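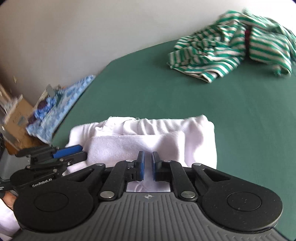 Right-hand view, folded white towel, both grippers in shot.

Hand-held gripper demos for towel folding: how much variation per episode?

Posted by Parvaneh Zamani, January 2019

We are collecting demonstrations for a folding policy using a pair of hand-held parallel-jaw grippers, each with its own wide-angle camera. The task is one white terry towel, folded on a teal table, with other laundry left lying on the table as background. So far we have 917 episodes from 3 operators. Training is plain behaviour cloning, image plus gripper width in, relative pose plus width out.

Validation loss looks fine. On the arm the policy reaches the towel reliably but closes late, and on thicker stacks it tends to take the top layer only. When I go through the recordings I notice that the fingers hide the contact point just when it matters, so the last part of the approach carries very little useful image. The striped and checkered items in the background have also stayed in much the same places within a session.

Two things I would like advice on. Should I collect more of the same up to 2,000 and hope the late closing goes away, or change the protocol now? And is it worth moving the background items between episodes, or does that only slow the operators down?

Already tried: smaller crop, longer history, dropping the slowest operator. The smaller crop made it worse.

Bautista Quiroga

Change the protocol before you collect any more. More episodes with the same timing error will give you the same timing error with smaller variance.

Late closing is very often a latency problem. Check the offset between the image timestamp and the width reading. If width is logged when the message arrives and the image is stamped at the start of exposure, the two streams are shifted, and the policy learns the shift. Film a finger closing on something hard with a visible edge, find the image where the jaws stop moving, and compare it with the point where the width trace goes flat. Do this for left and right separately. In our set-up the two sides differed, which took far too long to find. Then measure the delay on the arm as well, from command to motion, and send actions early by that amount.

The single-layer grasp is a separate fault. Sort your episodes by the width at the end of the first grasp. You will probably see two groups, one layer and several, and if the first group is large then the policy is copying your operators faithfully. Write the rule down (fingertips touching the table before closing, for instance), throw out what breaks it, and recollect. I would take 300 episodes that follow one rule over the full set you have now.

On the hidden contact point: with wrist-mounted views you have to live with it. Keep the wide view. The crop removed the layered edges at the sides of the fingers, and that is most of what the network has to go on once the pads are close.

Macarena Valdebenito

Move the background. We shuffle every ten episodes, and the operator who isn't recording does it, so the cost is small. Change the table covering too if you can. A policy trained over one colour of table can come to depend on it, and you won't find out until the arm is moved to another bench.

Also vary the start pose of the towel more than feels necessary. Operators straighten things without being asked.

Chepkoech Rugemalira

had the same with Bulto fabric set, more data fixed it for us. didn't check the timestamps though

Parvaneh Zamani

Thanks. Offset measured as Bautista suggested: the left side is clean, the right side lags by three images. I am realigning the existing episodes and retraining before recording anything else. The width histogram does have two groups.

Related
Calibrating gripper width after changing finger pads
Relative or absolute actions for two-handed tasks?
Lost tracking near plain white walls
Kirov logger drops messages when the disk is nearly full
Splitting train and validation by session or by operator

This site uses cookies to keep you signed in and to count visits. Accept | Manage settings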